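Gutix opens its Arel planning toolkit to outside developers this October

Free release brings six years of in-house motion planning work to labs, classrooms and small manufacturers

Gutix is very pleased to announce that Arel, the motion planning and control software our team has been building and rebuilding for the past six years, will be available to everyone as a free download this October. Until now Arel has been used inside our own walls and by a handful of patient partners, among them the kitchen equipment testing firm Bilyk, and we are delighted (and, we'll admit, a little nervous) to be handing it over to a much larger group of people.

Arel takes a model of an arm, a model of the things around it and a goal, and works out a path that gets the arm there without running into anything it shouldn't. Plenty of planners do that well already, and we have learned a great deal from them. Where we have put most of our own effort is in the last few centimetres, when a gripper has to come in close to an object, and in many cases touch it, and the usual habit of treating every surface as something to be avoided stops being helpful.

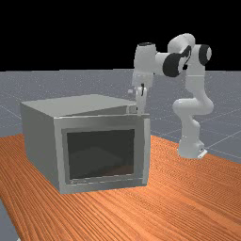

Household appliances have been our favourite test subject for this. They are boxy, they have doors and edges and narrow gaps, and they take up a good deal of room on a bench, so an arm often has to reach over or around one to get to the part that matters. An early version of Arel would happily plan a lovely sweeping path to a point beside an appliance and then give up on the final approach, reporting a collision that was, from the user's point of view, the whole purpose of the exercise. The release version lets developers mark any surface as a permitted contact, set a limit on how hard the arm may press there, and leave the rest of the object protected.

The approach settings can be changed while a simulation is paused. Step back to an earlier moment, shift the target, try a different wrist angle, and run forward again from there. Our own engineers asked for this feature for two years before it was finished, and it is now the one they say they would miss most.

Also included in the October release is Rodar, our companion tool for recording and comparing runs. Rodar keeps the joint positions, planned path, contact reports and planner settings from each attempt together in one file, so a result can be replayed on a colleague's computer and looked at from whatever viewpoint is most useful. Anyone who has ever tried to explain a misbehaving elbow joint over email will, we hope, understand why we are so fond of it.

The toolkit ships with 123 ready-made practice tasks, covering reaching, pressing, pulling, placing and opening. They are organised by difficulty, and each one comes with a plain-language page of notes on what the task is meant to exercise and which settings are worth trying first.
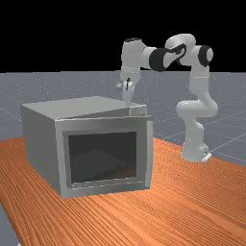 Getting the geometry right has been a long labour. Simplified collision shapes are quick to compute, but if they are too generous the planner believes a gap is closed when there is plenty of space, and if they are too tight the fingers can pass into a surface before the software notices. Arel now checks a coarse shape for the large movements of the arm and changes over to a finer one as the gripper nears its target. The distance at which it switches is up to the user, and the default has been chosen with ordinary desktop computers in mind.

Bilyk has been using the pre-release version to rehearse appliance handling routines before any bench time is booked, and its feedback shaped much of the contact reporting. We are grateful to the whole Bilyk team for their frankness, and for the very thorough bug reports — some of which ran longer than the documentation they were about.

Online introductory sessions will begin at 9 in the morning on release day and will be recorded for those in less convenient time zones. No previous experience with Arel is needed, although a basic familiarity with robot joint and link models will make the first hour a good deal more comfortable.

Arel and Rodar will be free for teaching, research and commercial use. Paid support will be offered separately to organisations that would like help with installation or with modelling their own equipment. Teachers who want to look over the practice tasks ahead of the new term are welcome to request early access through the Gutix website.

About Gutix

Gutix develops planning, control and simulation software for robotic arms. Its products include the Arel motion planning toolkit and the Rodar run recorder.

Media enquiries: please use the contact form on the Gutix website and choose "Press" from the menu.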